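Notebook, Kelholm workshop
Tuesday, started 8:15

Carrying on with the sourdough deck oven from the Prillesville bakery. Yesterday's problem was that the bottom deck runs cooler at the back left than anywhere else, and the owner has been turning his loaves halfway through to make up for it. He says it began in July, after they moved the oven to the other wall.

Took the stone out first. No cracks, one chip at the front corner that has been there long enough to go black. Put it on the bench under a cloth. Element resistance measured cold: left pair low, right pair fine. Checked twice with the other meter because ours has been drifting. Same reading within a hair, so the meter is all right and the element is tired.

Ordered the replacement pair from Ertürk, part 3701. They have it on the shelf. Kaan asked whether we should do all four while it is open. I would, but the owner has only agreed to two, so I wrote him a note with the price difference and we wait.

Door seal: flattened along the bottom edge, still springy at the top. Cut a test length of the new rope seal and it sits proud in the channel by a little too much. Aslı thinks it will bed in after a few firings. I want to try the next size down before gluing anything. 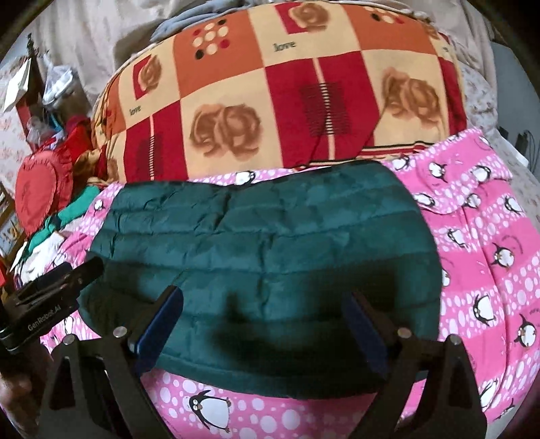
Thermocouple next. The bracket had been bent at some point, so the tip was touching the sheath of the top element. That explains why the display climbs so fast and then sits there. Straightened the bracket, moved the tip back to the middle of the chamber, and ran the top deck alone with the controller set to 443 F. It overshot on the first cycle and settled on the third. Old logger agreed with the display to within a couple of degrees once it had soaked for 40 minutes.

Top deck is done as far as I am concerned. Label on the controller housing redone, the old one had gone brown and you could not read the wiring order.

Insulation behind the rear panel has slumped. There is a gap along the top where you can see bare metal, and on the left side it has pulled away from the corner as well. This could be the cold spot all by itself, or at least half of it. The move would have shaken it down. Repacked the left corner with what was left of the roll from the Fernunura job. Not enough for the top edge. Add to the order.

2:30. Put the stone back and fired the bottom deck on the old elements to see what the packing alone had done. Set to 400 F and checked five spots on the stone with the probe, same spots as yesterday – chalk marks are still there, please leave them. Back left is still the coolest but the difference is smaller than it was. Would like to see it again with the new elements before I say anything to the owner.
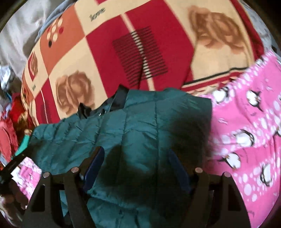
Recep read this over at the end of the day and said I should not trust the probe readings until the deck has been level for a full firing, because the feet on that side are wound down further than the others and the stone may be sitting off its rear rail. He had the same thing on a pizza oven and chased it for a week.

Fair point. I had not checked the rails. Put the level across the stone before leaving and it does drop to the back left, so there may be air under it there.

To do:
Feet and rails before anything else
Smaller rope seal, try dry
Ring Ertürk, add insulation to the order
Owner's answer on the other two elements
Tuncay has the long hex keys, get them back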